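Getting scuffs off a white plastic base

The top has gone smudgy and there are dark specks that laugh at washing-up liquid. Any ideas short of paint?
Cuiping Shao

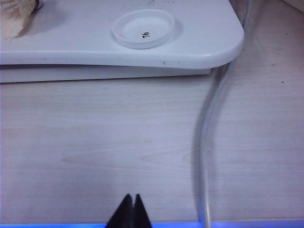 2 replies

Chih-ming Tsai
Bicarb and a drop of water, soft cloth, small circles. Take the shuttlecock and the little 76 dish off first, unless you enjoy cleaning round things. Go easy near the edge, as it's glossy and will dull. Give it 15 minutes.

Pranmont
Toothpaste. Did my whole kettle. Minty for a week.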